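Draltow pre-tied bow tie, navy — reviewed March 14, 2023

The Draltow is a dark navy fabric bow tie on a strap. I have worn it since November, 8 times in all.
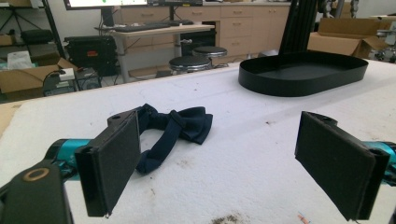

The strap adjusts by a slider and held its setting through a four-hour dinner. The bow creases if stored flat under other items — steam it on low. The Muson costs more and has a stiffer knot.

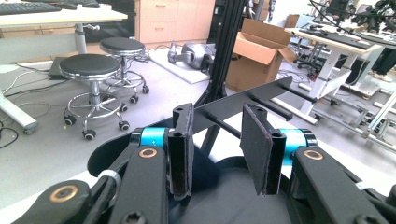
Does it fit a 34 cm collar?
The slider goes down to 34 cm, with a little strap left over.

Rating: 4 out of 5.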